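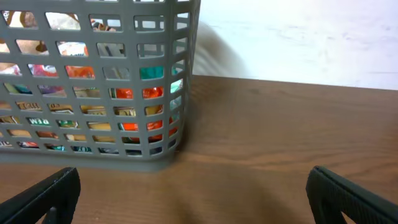 7 min read

Print this post | E-mail this post to a friend

The long way to Custudden

We are off again in May, and I have already started putting things in piles. My husband says it is far too early for piles, but he says that every year, and every year he is the one standing on the drive at six in the morning asking whether anybody has seen the tow rope.

It's 131 miles from our front door in Histadside to the cottage at Custudden. I know people who drive further than that to see a dentist. My sister does it in an afternoon with one stop and thinks nothing of it, and she has told me more than once that I talk about the trip as if we were crossing the Alps with elephants. But I grew up with that road, in the back of my father's car, and I don't think I could treat it as an ordinary drive if I tried.

Dad believed in setting off in the dark. We were lifted out of bed and put in the car in our pyjamas with a blanket over us, and the clothes for the day were in a carrier bag on the parcel shelf. I can still remember the smell of that car (tartan rug, petrol, a hint of dog, although we hadn't had a dog since I was four) and the way the street lamps went over the ceiling one after another until we got past the last of the houses and there weren't any more. My sister slept. I never did. I thought if I stayed awake I might be allowed to hold the map.

The map was a great treasure. It had been folded wrong so many times that it had come apart along the creases, and Mum kept it together with the sort of sticky tape that goes brown. One of the villages had vanished completely into a hole. We used to drive through it and shout that we had fallen off the edge of the world, and Dad would make a long whistling noise going down the hill. He went on doing it when we were teenagers and begged him not to.

After the hill came the wood. It's called Skavwood on the signs, but we called it the Tunnel, and you had to hold your breath all the way through, which is perfectly possible if your father is driving at a sensible speed and not possible at all if he slows right down on purpose. He always slowed down on purpose. I did it to my own two and they were just as outraged, so that was very satisfying!

The food on those trips was terrible and we loved it. Egg sandwiches, which had to be eaten by ten o'clock or they began to make themselves known, and a flask of orange squash that tasted of the tea that usually lived in it. One boiled sweet each, given out at particular places, so that I still can't go past the big water tower without wanting a barley sugar. These days there is a plastic basket on the kitchen table filling up with bright little packets, and the rule is that you may look through the holes in the side but you may not have any until we are past the ring road. The rule applies to everyone, and I include grown men who come in from the garden pretending to want a glass of water.

I stopped going for a long while. You do, in your twenties. There were other people's weddings, and jobs that didn't like you taking a week when you wanted it, and the one year I did go I drove up on my own in a car with no radio and was thoroughly miserable by the water tower. Then in 2000 Dad sold the old estate car, and he rang me up to tell me, and neither of us said anything much about it, but at the end he said, "It would have got to Custudden one more time, you know." So we went. Not in the estate, obviously. We went in my little hatchback, him in the passenger seat with his knees up by his ears and what was left of the map on his lap, telling me to change down for bends I had known since I was in nappies.

He whistled going down the hill. I held my breath in the wood. I was a grown woman with a mortgage.

I think about that drive more than I think about almost any proper holiday I've had. We took all day over it. We stopped at Quinlan's, which was a petrol station then and had a tea room at the back with four tables and a gas fire, and Dad got talking to a man who was repairing bicycles in the yard. That was Tomás Ó Gríofa, and some of you who have been reading this blog since the beginning will know the name, because he came to the funeral and I wrote about it then. He had come over to help a cousin for a summer and had never quite got around to leaving. He and Dad talked about chains and gears until the tea was stone cold, and after that they wrote to each other. Real letters, with stamps. I have his half of them in a shoebox and he has Dad's half, and one of these days we must swap for a winter and read them through properly.

Quinlan's doesn't sell petrol now. It's all tea room, with a nice bit of garden, and they do a cheese scone I would happily recommend to a stranger in the street. We stop there for an hour at least. The children used to complain bitterly about it – why do we have to stop when we're nearly there – and last year it was my daughter, home from university and driving part of the way for the first time, who put the indicator on without being asked. I looked out of my window very hard for a bit.

I do know there's a quicker way. There has been for years. You go round on the new road and miss the hill and the wood and Quinlan's altogether, and it saves 37 minutes according to my brother-in-law, who timed it. We tried it once, when it was raining and my son had earache and it seemed the only kind thing to do. It was a very good road. I couldn't tell you one single thing that was on it.

If you're planning a long drive with small children yourself and have come here for something useful (I'm sorry, you have been very patient), I would say take a towel, and put it where you can reach it without unpacking. Take a bin bag too. Have a few daft rules that belong to particular places, and don't announce them as games, just do them and let the children catch on. Let somebody hold a paper map even if you've got the other sort talking away on the dashboard. And leave while it's dark, at least once. They'll be dreadful by lunchtime, but they will remember the street lamps.

Now I really must go and look for the tow rope. We've never needed it, but Dad always carried one, and I'm not going to be the one who sets off without it.

Like to know when there's a new post? Pop your e-mail address in the box and I'll send you a note. You can unsubscribe whenever you like.

Comments

Maureen P.
We had a breath-holding bridge! My brother once went such a colour that Mum made us stop doing it. Lovely post, I could smell that rug.

hillwalker66
Can vouch for the scones. Get there before noon, they go fast.

Jan
Our sweets were given out by my nan and it was always a mint imperial with a bit of handbag fluff on. My lot get crisps and a film on the tablet and I do feel they are missing out, although it's a good deal quieter than we were.

Your loving sister
I was NOT always asleep. I was pretending, so that I wouldn't be asked to swap sides. And you did hold the map, the year I was sick, and you got us lost.

Reply from the author
I got us lost because the village was in the hole!

This site uses cookies to remember your comment details. By carrying on reading you're agreeing to this. OK | Find out more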